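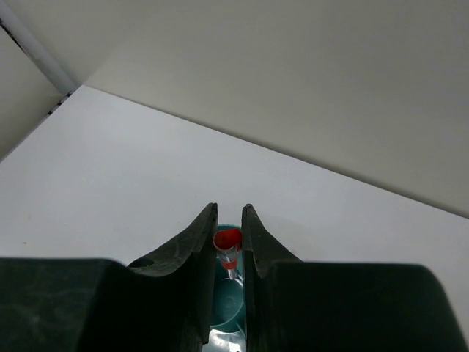
Does a recount in a town council race ever change who won?

Once in a while, when the gap is tiny, and 13 votes out of a ward this size is tiny enough to ask. Most of the time the number moves by one or two and everybody goes home annoyed.

I'm asking and answering my own question because the Brurkham Ward 4 thread got locked and I still have things to say. Parveen Magsi is ahead of Nusrat Satti by 13. The clerk's office put up a total at 11 at night, took it down, and put up a different one the next morning with 87 more ballots in it. The note said "late processed." Late processed from where? I'm not saying anybody cheated. I'm saying I'd like one full sentence of explanation from people whose job is to explain it.

– millrace_ed

Reply from Brenda_on_Usmani_St

The 87 are mail ballots from the drop box at the library. They were picked up at closing time like always and didn't get through the scanner before the office shut down for the night. The clerk said this at the October meeting, before the election, when she went over the schedule. I was there.

Reply from millrace_ed

Then the note should have said drop box. "Late processed" could mean anything. Also, do we know all 87 came from the library? Was that said, or is it what people figured out afterward?

Reply from Brenda_on_Usmani_St

She said the library box would be counted last. I put the two together. I don't see what else they would be.

Reply from drelletti

So figured out afterward, then.

I voted for Satti and I'm still not buying most of what her side is putting out. The flyer on my door says 400 voters were "turned away." Turned away by who? I stood in line at the firehouse over my lunch hour and it moved fine. If 400 people got sent home in a town like this we'd all know six of them personally. 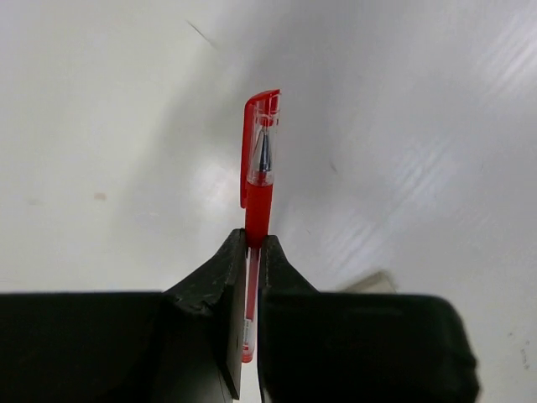
What I think happened is that somebody took the number of people on the rolls whose address needed an update and called every one of them turned away. Those are two very different things. You can have an old address on file, sign the change form at the table, and vote five minutes later. My son did it. I'd want to see a single name before I repeated that number to anybody.

Reply from quarryroad

My neighbor was told to go to the other polling place because they split our street at the last redistricting. She did go, and she voted, but she was pretty steamed about it. Would she be one of the 400? Because she'd tell you she was turned away.

Reply from drelletti

Fair question. I'd say no, she was sent to the right place. But I can see her saying yes on a form somebody handed her.

Reply from millrace_ed

This is my whole complaint with both camps. Magsi's people say everything is final when it hasn't been certified. Satti's people have a number that nobody can source. And the clerk puts up a two-word note and goes to bed.

Has anyone read the recount rule? The way I read it, the loser has to ask for one and put down a deposit, and she only gets the money back if the result flips. That's a strange way to run it. If the gap is 13 the town should just do it.

Reply from Brenda_on_Usmani_St

I disagree. Recounts cost money and take staff off everything else. There were 19 ballots set aside for signature problems and those people have until certification to come in and fix them. Let that play out first. Even if every one of them came in, you'd need a very lopsided split to catch up.

Reply from quarryroad

16 to 3 would do it, or 17 to 2. That's if all 19 show up, and they won't.

Reply from millrace_ed

16 to 3 is a tie, isn't it? Then what, they draw a name out of a hat?

Reply from quarryroad

Right, tie. 17 to 2 wins it. I have no idea what they do with a tie and I'd rather not find out.

Reply from drelletti

Pretty sure it's by lot. Someone on the old thread said so but they also said the scanner was hooked up to the internet, so take that for what it's worth.

Ed, did you ever email the clerk?

Reply from millrace_ed

Sent it this morning. I asked for three things: which drop box or boxes the 87 came from, what time they were picked up, and who signed for them. There should be a log. If the log says library, one pickup, two signatures, I'll post it here and Brenda can have her apology.

Reply from Brenda_on_Usmani_St

I don't need an apology. I'd settle for you coming to the next meeting.

Reply from millrace_ed

Depends what time it starts.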